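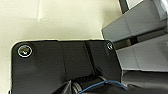

黄みをほんのり帯びた、なめらかなクリーム色の面

Mahama 表面シート クリーム
Clarkitia オンラインストア

真っ白な天板や床は、お店で見るととてもすてきなのに、いざ家に入れてみると少しまぶしくて落ち着かない、というお便りをこれまでにたくさんいただいてきました。私どもの工房でも長いこと白いシートばかりを扱っていたのですが、冬の夕方に電灯をつけたとき、どうにも色が冷たく感じられて、もう少しやわらかい色が欲しいね、とお茶を飲みながら話していたのが「Mahama」のクリーム色の始まりです。

色を決めたのは Raili Hämäläinen です。最初の試作はバターのような濃い黄色で、見本を並べた机の上だけはなんだか朝ごはんのようで楽しかったのですが、部屋全体に広げると少々にぎやかすぎました。そこから黄みをだんだんに抜いていき、昼の光では白に近く、夜の灯りの下ではほっとするような、今の色に落ち着きました。担当者としてはもう半歩だけ黄色くしたかったそうで、今でも時々その話が出ます(お気持ちはよくわかるのですが!)。

どんな場所に使えますか
作業台、食卓、子ども部屋の机、棚板の上、それから土足で上がらない室内の床にもお使いいただけます。表面はつるりとしていて、パンくずや消しゴムのかすも布巾でさっと集められます。縫いものをなさる方からは、黒い糸や針が見つけやすいというお声をいただきました。逆に白い糸は少々見えにくいかもしれませんので、白ものの多い方は同じシリーズのグレーもあわせてご覧くださいませ。

光の当たり方と色の見え方
明るい色の面は、光の加減で表情がずいぶん変わります。窓に近いところは明るく、奥へいくほど落ち着いて、同じ一枚でも場所によって濃さが違うように見えることがあります。ご購入前に、ぜひ無料の見本片をお取り寄せになって、朝と夜の二度、実際に置かれる場所でご確認ください。画面で見る色は、お使いの機器によってどうしても差が出てしまいます。

貼り方
下地のほこりと油分を拭き取り、よく乾かしてから作業を始めてください。端の裏紙を手の幅ほどはがして位置を合わせ、あとは少しずつ裏紙を引きながら、中央から外へ向かって布でなでていきます。急ぐと空気が入りやすいので、お茶の時間をはさむくらいのお気持ちでどうぞ。小さな気泡が残っても、数日のうちに目立たなくなることが多いです。角はあとから切るほうがきれいに仕上がります。継ぎ目を作る場合は、シートを少し重ねて置き、定規を当てて2枚いっしょに切ってください。

お手入れ
ふだんは水拭きで十分です。ボールペンの線がついてしまったときは、薄めた中性洗剤を布に含ませ、力を入れずに何度か拭いてみてください。カレーや紅茶は、できればその日のうちに。研磨剤入りの洗剤とメラミンスポンジは、つやが変わってしまいますのでお避けください。熱い鍋を直接置くのもご遠慮いただき、鍋敷きをお使いください。

仕様
品名:Mahama 表面シート クリーム
幅:650mm
長さ:2m
耐熱温度:60℃
裏面:粘着加工(裏紙つき)
価格:1,965円(税込・1本)
付属品:なで布、説明書

ご注文について
巻いた状態で、細長い箱に入れてお届けします。届きましたら箱から出して、平らなところに一晩広げておかれると、巻きぐせがやわらいで扱いやすくなります。長い面に続けてお使いになる場合は、必要な本数をまとめてご注文ください。製造時期の同じものをそろえてお送りします。あとから買い足されますと、色合いにわずかな差が出ることがございます。
裏紙をはがしたあとの返品はお受けできませんが、未開封でしたら到着後の交換を承ります。

お客さまの声
「食卓に貼りました。前は濃い茶色だったので、部屋まで広くなったようでうれしいです。端を切るのに緊張しましたが、説明書のとおりゆっくりやったら大丈夫でした」(Mariama Akpalu さま)
「棚板用に購入。色は見本どおり。もう少し幅の狭いものもあると助かります」(Magdy Ghoneim さま)
幅の狭いタイプは、ただいま12月の発売を目指して準備しております。Ghoneim さま、もうしばらくお待ちくださいね。

寸法のご相談や貼り方のご質問は、お問い合わせフォームからどうぞお気軽に。お部屋の写真や簡単な間取りを添えていただけますと、担当の Kwaku Opoku が必要な本数を計算してお返事いたします。

関連商品:Mahama 表面シート グレー/Jirnix なでヘラ/Drornimon 継ぎ目用テープ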